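Jostholm Athletics Track to Close for Resurfacing in August

The Jostholm Athletics Centre will close its main track in August for full resurfacing and re-marking. The work covers the 400 metre oval, both horizontal jump runways and the high jump fan.

The existing surface was laid in two stages and has worn unevenly. Inside lanes one and two, the top layer has thinned below the depth required for certified competition, and times set at the centre last season were accepted for club rankings only. The new surface is a full-depth polyurethane system supplied by Larneck, laid over the present asphalt base after levelling.

Lane markings will be set out again from the kerb line. Staggers for the 200 metres and 400 metres, relay zones and hurdle positions will be measured and recorded in a survey report, to be lodged with the certification application. The steeplechase water jump will be relined under the same contract. The shot put circle is outside the scope of works and stays open - access will be by the north gate only.

Club training moves to the Tametov Road oval during the closure. Sessions there start at 9 a.m., with a limit of 20 athletes per coached group. Spiked shoes are not permitted on the Tametov Road surface. The Qin Relays, normally held at Jostholm, will be run on the new track later in the season under an unchanged program.
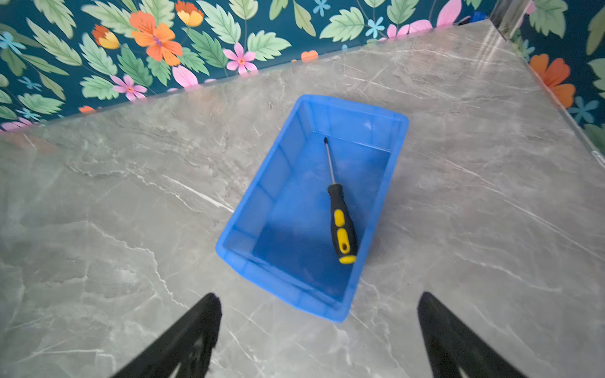
Tametov Harriers said in reply that the club supports the closure but wants the pole vault runway added to the contract, as it was laid at the same time as the worn inside lanes. The centre has asked Larneck to price the vault runway as a separate item.

Season passes will be extended by the length of the closure. Pass holders do not need to apply.

Enquiries: Front Office, Jostholm Athletics Centre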